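Workshop Notes: The Two-Arm Build, Month Four

The two-arm project at the Mapplebeck shared workshop has moved on since the last newsletter, and several members have asked what is going on behind the black curtain at the back. This is where things stand in April.

The control code now runs on the workshop's own computer. Until last month it ran on Declan Entwistle's laptop, which meant no Declan, no arms. He and Szu-yu Yuen moved everything over in two long evenings, and the startup steps are taped inside the cabinet door. If you have done the safety briefing you can bring the arms up to their resting pose on your own. Please don't run anything past that without a second person at the stop button.

Power was the other big job. Both arms used to share one circuit with the laser cutter, and the breaker tripped every time somebody cut anything thicker than a coaster. Mervyn Stockdale put in a separate line. The cutter and the arms can now run together.

The task we are working toward is a small assembly job: pick up pegs, pins, cylinders and a gear from a white board and put them where they go. We are calling the test Romora, after the folder Szu-yu saved it in. The goal is 1000 logged attempts by the end of summer, good and bad. Lacey Staniforth keeps the log. A fumbled peg gets a line in it the same as a clean one does.

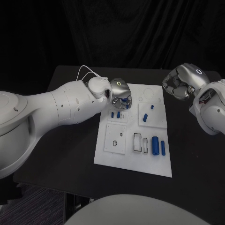
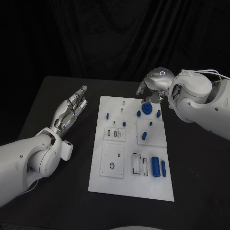
Part layout has taken up more of our time than the code has. Every run needs a known starting position, and small changes in where a part sits have been enough to spoil a grasp. Brenda Gosling has been working through it one part at a time. She began with the small blue parts, like the one the left hand is holding in the first picture, and has now gone on to the gear, which is in the second picture under the right hand. The gear is harder. Its base is wide and the hub on top is narrow, and we have not settled which of the two the fingers should go for. Brenda prefers the hub. Declan wants to try the base with a slower approach, and both will get a fair number of runs.

Still wanted: a spare keyboard, a decent desk lamp and one more person for evening sessions. No robot experience needed, but you should be comfortable resetting small parts over and over. Sign up on the sheet by the drill press or speak to Lacey.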